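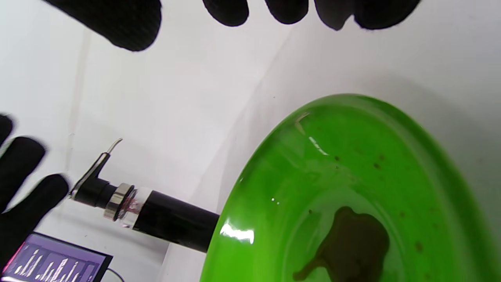
Wanted: People Willing to Stir Things

Stirbridge is looking for participants for a month of tabletop work in June. The work involves a bowl, a liquid, a small hand tool and your full attention, or as much of it as you can spare. If you have ever been told to stop playing with your food, we may be able to offer you a second career.

You will sit at a white table in our Clerkwood room and do small jobs by hand. You'll stir, scoop, pour, and chase the last of something brown across the floor of a green plastic bowl. Then you'll do it again. Each session lasts two hours with a break in the middle, and each participant comes in for 14 sessions. Our last group got through more than 1,000 bowls between them and were still speaking to us at the end, mostly.

We need people of ordinary skill. Chefs have applied before, and they were lovely, but they kept garnishing.

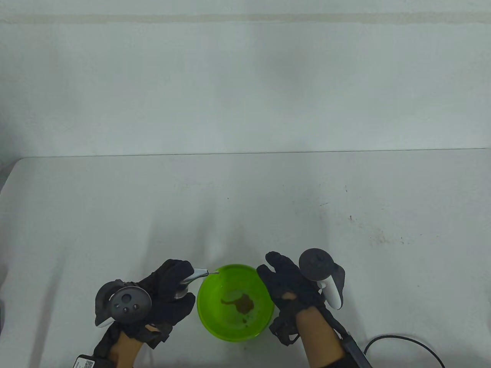 Spills are part of the job. You won't be charged for them, sighed at, or made to write a report. There is a roll of paper towels and a sink down the hall, and the table has survived worse than you. We do ask that you wear the black knit gloves while you work. They come in several sizes and get washed between sessions. Tell Antonina when a pair develops a hole – she keeps a drawer of new ones and hands them out with only mild disappointment.

You should:

- be 18 or older
- have reasonable use of both hands
- be able to sit or stand at a table for two hours
- own sleeves that push up and stay up
- be at peace with doing the same thing many times

You do not need your own spoon. Please stop bringing your own spoon.
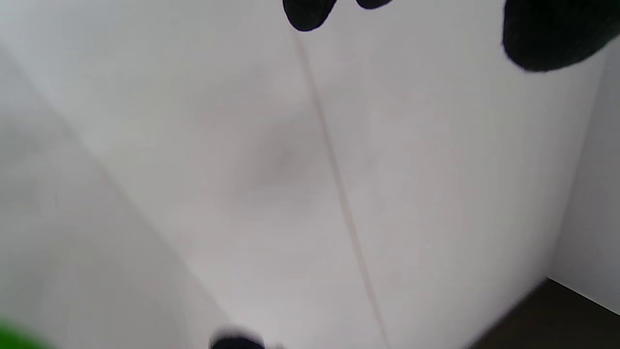 Pay and hours

We pay $200 per session, at the end of the session, even if you had an off day with the pouring. Morning sessions start at 9 a.m. and afternoon ones at 2 p.m. Coffee is free and is kept well away from the bowls, following an incident.

How to apply

Write to Antonina Fedoruk at the Stirbridge front desk with your name, your glove size if you know it, and the times you can make. A few lines on why you'd like to take part will do. No cover letters about a lifelong passion for bowls – we have a folder of those already.

Recent listings

Taster, plain crackers (Teixeira)
Weekend shelf stocker, Clerkwood
Jar labeler, part time (Fladov)
Towel folder, mornings, Stirbridge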